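Tramanent

Tramanent is a two-armed mobile manipulation system sold by the Canadian automation firm Dodent for packing, unpacking and light handling work. It is offered as a complete kit, comprising a wheeled base, a vertical column, two arms with interchangeable end effectors and a set of cameras, or as a supervised service under which the customer pays by the month and Dodent retains ownership of the equipment. The product was announced in August and entered general sale on 24 December 2019.

Development

Dodent had earlier supplied single-arm palletizing cells under the name Beddoe, which were fixed to the floor and required guarding on all sides. According to the company's own account, customers with short production runs found the cells difficult to justify, and design work on a movable replacement was assigned to a group led by the engineer Italo Gentile. The control software, Resoris, was written for the new system and later made available to owners of Beddoe cells as a paid upgrade.

Design

The arms are carried on a column above the base and may be fitted with different end effectors. The standard parallel gripper has two linked fingers and is intended for flat-sided goods; a multi-fingered hand is available as an option. Each arm has a rated payload of 73 newtons at full extension. The base is supplied in one width only, and the manufacturer recommends a level, sealed floor.

Cameras are fitted at the wrists and at the head of the system. Resoris combines the views and records them together with the joint positions of both arms, so that a task may be reviewed afterwards by the operator. Recordings are kept on the customer's premises by default – an arrangement that several purchasers had made a condition of sale.

Carton handling

Work with open cartons is the application most often shown in Dodent's sales material. The carton is placed at the edge of a table and one arm holds a flat piece at an angle over the opening while the other remains free. Loose or torn flaps are regarded as the chief difficulty, as they can obstruct the fingers and conceal the far side of the box from the wrist cameras. 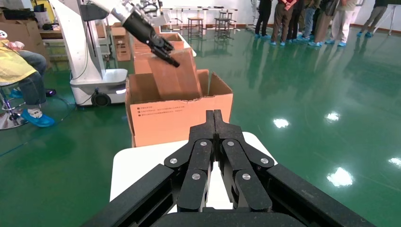
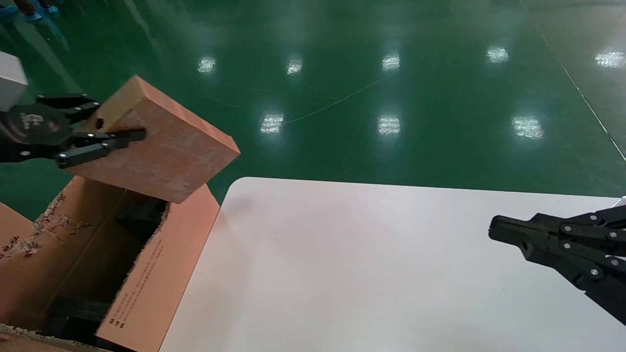
Flat pieces held at an angle at an open cardboard box on or beside a white tabletop.

Service and pricing

The kit is sold in two configurations, the less expensive of which omits the second wrist camera. Under the service plan, Dodent installs the system, trains two members of staff and provides remote support during business hours. The minimum term is 100 days, after which the customer may purchase the unit at a reduced price. Replacement fingers are listed in the parts catalogue as item 371 and are not covered by the plan.

Reception

Some 464 units had been ordered by the end of the first year of sale, most of them under the service plan. Reviewers in the trade press commended the wrist cameras and the clarity of the Resoris manual, but criticized the cost of the optional hand and the time needed to teach a new carton size. A revised teaching procedure was issued with the second version of the software.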